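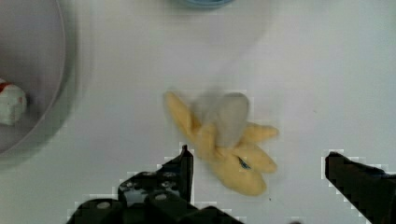 Review: The Marulanda Guide to Asylum Interviews, second edition

Fidelina Quispe wrote the first edition for caseworkers at small legal centres, and it showed its age once the appeal rules changed. The new one runs to 94 pages and comes with a set of 30 cards covering common interview questions. I used both over 11 client meetings at our centre in Drillmont.

The chapter on preparing a written statement is the strongest. It sets out what a decision-maker will look for, how to handle dates a client can't remember, and when to ask for a different interpreter. Sample letters are short and can be adapted in a few minutes. 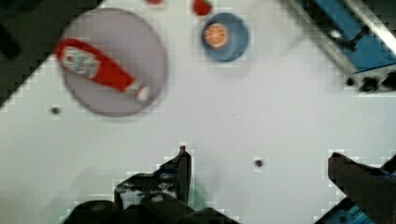
Vol. 11, No. 2

The cards are less useful. Several repeat the book word for word, and the ones on family reunion leave out children who turn 18 while waiting for a decision. My colleague Hortensia Tamayo stopped using them by the second Wednesday and went back to her own notes.

The section on detention is thin, and it says very little about people who travelled through another country first. An index would also help. I'd still recommend the book to new caseworkers, with the cards left in the box. Centres that own the first edition should replace it.

Reviewed by Tayla Halliday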